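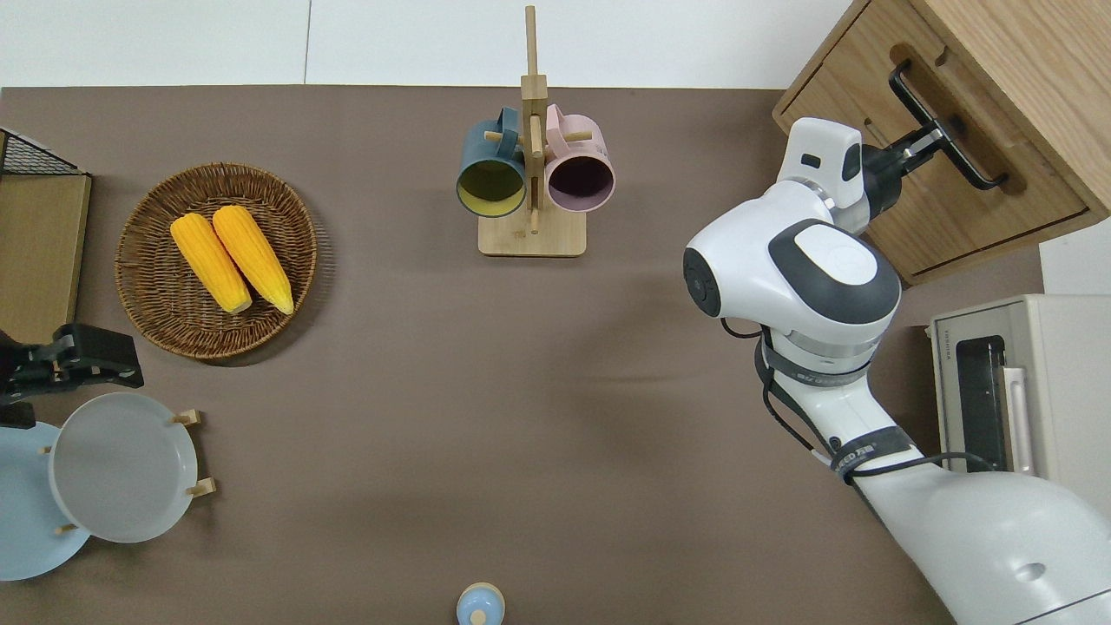
Figure 3. The drawer task at Collness, right gripper on the handle.

4.2 The drawer stall

I'll own up to this one, as I wrote the force limit myself. Over 200 drawer runs we had 156 clean ones, and most of the rest came down to a single fault: the arm carried on pulling after the drawer had reached its stop. The wrist sensor was reading fine, but my filter smoothed the reading so heavily that the limit tripped far too late. Figure 3 has the drawer partly open with the black fingers still closed on the handle, and that's the stretch of the pull where you really want the limit awake. The mug tree stands on the same tabletop, so a cabinet that shifts under load is a worry for more than the cabinet.

Volodymyr Fedoruk spotted the pattern while reading the logs from run 2230 (our numbering goes back to the Kotcombe rig, hence the big number). He noticed that the motor current climbed well before the filtered force did — a nice clear ramp, every time! We now stop on whichever signal rises first, and the gripper opens before the arm backs away. I'd had those two steps the other way round, which meant a stalled arm gave the handle one last tug on its way out.

We haven't retested with the left arm yet. It still runs the old Wanico controller, and its current readings are noisier, so the threshold will need setting again from scratch.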